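En defensa del puzle de madera que no sale a la primera

Confieso que tengo 726 piezas de madera en casa y que mi familia está harta. Empezó en enero, cuando Dalia Ouazzani me prestó un puzle de bloques encajables y me dijo «no mires la solución». Pues no la miré, ¡y me pasé 26 tardes con él!

Y es que estos rompecabezas me parecen de lo mejor que se puede poner encima de una mesa. Mucho mejor que esos de 1000 piezas con un castillo alemán y medio metro cuadrado de cielo (perdón a los aficionados, sé que sois muchos y que os enfadáis). Con los bloques no hay dibujo que seguir, solo hay que pensar qué va debajo y qué va encima.
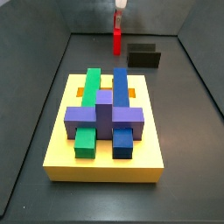
Dos barras en paralelo y la pieza morada cruzada por encima.

Lo bonito es que el color ayuda muchísimo. Mi cuñado defiende los de madera sin pintar, que le parecen más «serios», y yo le digo que pruebe a explicarle a alguien por teléfono cuál es la pieza que le falta. «La verde» se entiende. «La larga con el hueco», no tanto. 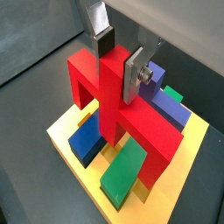
La roja, con su arco a un lado y la base amarilla debajo.

También me gusta que sean piezas grandes, de las que se agarran bien y no acaban debajo del sofá. Si tenéis críos, dejadles que se atasquen un rato, por favor, no les quitéis la pieza de la mano. Yo sigo con el de Dalia. Me lo ha reclamado dos veces y pienso hacerme la loca hasta que me pille en el portal.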